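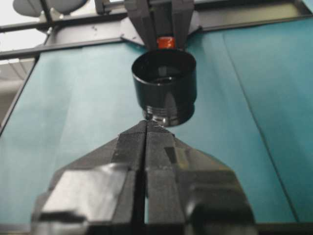 Black on black, nearly touching.

Ximena Salinas had never won anything, so when the Drerkby night ferry called her ticket, number 336, she jumped up so fast she spilled tea on her neighbor. The prize was a telescope! A real one, with a brass tube and a wobbly stand, left over from the old observatory at Minar.

She carried it up to the top deck right away. It was freezing up there, a proper January cold, and she loved every second of it.

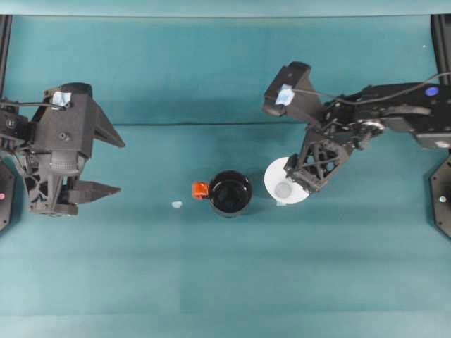
Teal from edge to edge.

First she found the moon, which was so bright it made her laugh out loud. Then the lights of Hutside, then a fishing boat with a man on it eating what had to be a sandwich. She waved at him (he was miles off, but still).

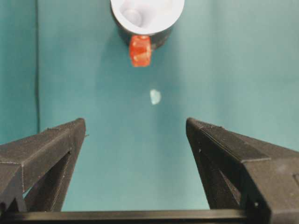
Old Chauhan, the purser, came up to tell her the deck was closed. She made him look. He bent down with his cap in his hand and went very quiet.

"Is that Saturn?" he said.

"That's Saturn!"

"With the ring and everything."

"With the ring and everything!"

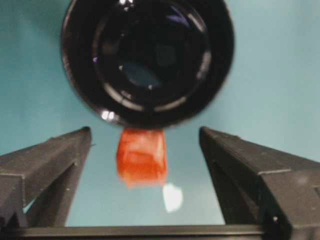 He looked until his ears turned red. Then he went below and came back with 26 passengers, most of them in slippers, and a pot of cocoa. Ximena showed every one of them, and when the line ended a small girl ran around to the back and started it again.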